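Section 4. Folding and Basket Storage of Striped Knitwear

This section applies to shirts and other knit garments handled at the Grustthorpe linen and garment rooms. It replaces the folding instructions issued with the first Dravgate handbook. Supervisors should keep a printed copy at each folding table.

4.1 Preparing the table

1. Clear the tabletop and wipe it with a dry cloth. A pale, plain surface is preferred, as lint and loose threads are easier to find on it.
2. Place one open-topped basket on the table, to the side on which you will set down finished garments.
3. Confirm that the basket is empty before starting a new batch.

Note: Baskets with woven or perforated walls may catch on open knits. Run a hand along the inner rim and set aside any basket with a rough edge.

4.2 Folding the garment

1. Lay the garment face down and smooth it from the neck to the hem.
2. Fold each side toward the center, bringing the sleeves in flat. The cuffs should lie inside the outline of the body.
3. Fold the hem up to meet the neck. Long garments may be folded in thirds.
4. Turn the bundle over and check the edges. On striped fabric, stripes that change direction mark a crease or a turned layer — use them as a guide when straightening.
5. Loosen any gathered cloth by lifting it gently and laying it down again. Do not pull on ribbed bands.

Blue-and-white striped knit on the folding table. 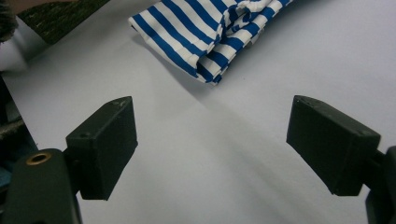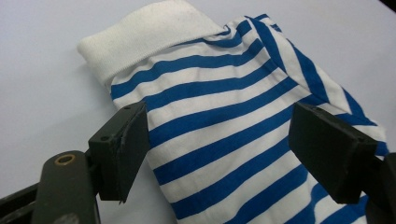
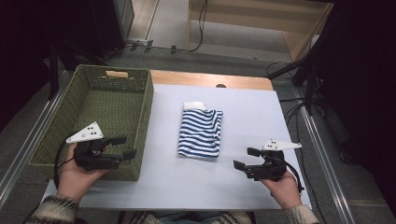 4.3 Placing garments in the basket

1. Support the folded garment from both sides and lower it into the basket. Do not drop it from above the rim.
2. Set the folded edge toward the handle slot, so that garments can be counted without being lifted out.
3. Stop at 11 garments. A fuller basket will crush the lower layers.
4. Attach a Jotach batch tag to the rim and enter the batch number in the room register.

Caution: Do not place damp garments in a basket. Moisture held between folds may cause blue dyes to mark adjacent white fabric.

4.4 Inspection and rejected items

Ribbed cuffs and necklines are to be inspected under good light before a basket is released. Garments showing gray marks or soiling are returned to the wash with a Bennani slip stating the location of the mark. Creases alone are not grounds for rejection — refold the garment once and continue.

Questions concerning this section should be directed to Radwa Helmy, Garment Rooms. Requests for replacement baskets go to Youssra Farouk and are filled in July.

Section last revised June 30, 2025.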